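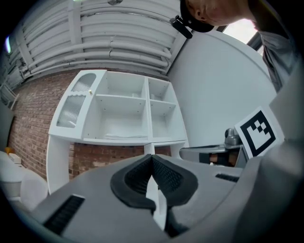

*Gripper 1 at the white shelving unit, brick-wall room. Second gripper and printed marker at right.*

**Progress report: household tidying by hand demonstration**
Prepared by Itziar Ortuño for Carla Haddadin, Tendness
Period: September

## Summary

We finished the month with 1070 recorded demonstrations, of which 774 passed review and are ready for training. The target in the work plan was 300 accepted demonstrations per task family. Shelf tasks and cloth tasks are both past that number. Cabinet doors are not, and most of this report deals with why.

Spending is in line with the plan. We are asking for one change to the schedule, described at the end.

## Collection

All recording this period used the hand-held grippers. The person showing the task holds the gripper, does the job at normal speed, and the camera on the tool records the view along with the opening and closing of the fingers. We stopped using remote control of the arm for shelf work in the first week. Operators were slow with it, and the arm kept pausing above the shelf while they judged depth. We still use remote control for checking, when we want to see whether a motion a person makes easily by hand is one the arm can reach.

Ainhoa Prieto ran the sessions. She set a fixed routine that each operator now follows:

1. Show the printed marker to the camera and hold still for a count of three.
2. Open and close the fingers fully once.
3. Do the task from start to finish without talking to anyone.
4. Return to the starting position before stopping the recording.

Step 2 was added after we lost a full morning of recordings to a finger width reading that had drifted. The check takes a few seconds, and Patricio Carrasco's script now flags any recording where it is missing.

## Results by task family

| Task family | Accepted | Status |
|---|---|---|
| Shelf placing and picking | 412 | Target met |
| Folded cloth, move and place | 305 | Target met |
| Cabinet door, open and close | 57 | Behind |
| **Total** | **774** | |

Shelf placing and picking is the strongest set. The operators were comfortable with it early, and review rejected few recordings. Small white items against the white shelves caused some trouble in labeling, so we have added darker objects to the list for next month.

Cloth went better than expected. Operators pinch the folded edge and slide the cloth before lifting, and they all arrived at this without being told to. We have left it that way. The Kamotley arm repeated the slide and lift in our first playback tests, though it lets go too early when the cloth is near the back of the compartment.

## Cabinet doors

The door on the white unit has a small round knob near its upper edge. With the current fingertip pads, operators have to approach the knob almost straight on, and many turn their wrist partway through the pull to keep hold of it. The turn is natural for a person. For the arm it falls near a joint limit, and playback stops there.

Most of the rejected door recordings failed for this reason. The rest were cases where the tracking was lost as the operator stepped sideways to clear the door.

Emiliano Villalobos has tried two things so far. The first was a lower stance, which helped with tracking but made no difference to the wrist. The second was a softer pad from Cordero. It holds the knob at a wider range of angles, and the operators prefer it, but we have only one pair and it has not been through a full day of use. We have ordered more.

## Equipment

The two grippers are now calibrated from the same file. One trigger spring was replaced. The wide lens on the first gripper was refocused after review showed soft images at close range, and 7 recordings made that day were thrown out.

Storage on the Cevus machine is filling faster than planned. Patricio is moving rejected recordings to cheaper disks. We don't want to delete them until the door problem is understood.

## Next period

- Resume door collection once the new pads arrive, with the wrist held level from the start of the pull.
- Repeat cloth playback at the back of the compartments.
- Begin two-handed tasks, one gripper in each hand, with Ainhoa and one trained operator.

We request that the review of the door tasks be moved back by two weeks. The shelf and cloth reviews can go ahead on the original dates. Training files for both are in the shared folder, and Emiliano can arrange access for your reviewers.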